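Simulation Cell Gallery: Good Practice for Grippers

Zollerham keeps a set of house rules for simulated manipulation work, and the pages in this gallery go with them. Kornél Vörös wrote the first version in October and it has been revised since. The rules apply to anyone who submits a task to the shared server, including the Lidex and Bartoš teams. Last update: May 25, 2018.

Rule 5. Check clearance at the fingers before the approach is saved. Pads, finger links and palm housing all need their own collision shapes — one box around the whole gripper will not pass review. 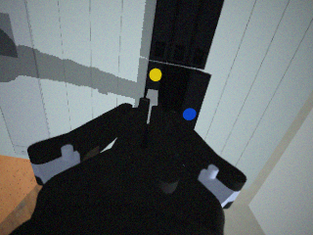

The same rule covers attachments. If a tool or block is added near the fingers, its collision shape goes into the same file and gets the same version number. Files with mixed versions are sent back to the author. Teams have 14 days to correct them, after which the task is removed from the queue and has to be submitted again.

Rule 6. Slow down near fixed structures. Inside the marked zone the arm runs at 20 percent of its normal speed, and the zone is drawn around the whole fixture, shelves and posts included. Do not shrink the zone to save cycle time. If a task needs a smaller one, write to Kornél first and attach the log. 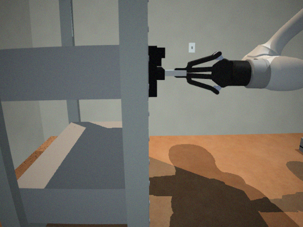 Speed settings are stored with the task, so a copied task brings its old limits along. Read them again after copying. Each task is run five times with the final settings before it is marked ready, and all five logs are kept — failed runs too.

The full text of the rules is in the Zekesico folder under Practice. Corrections can be sent to the same address as task submissions.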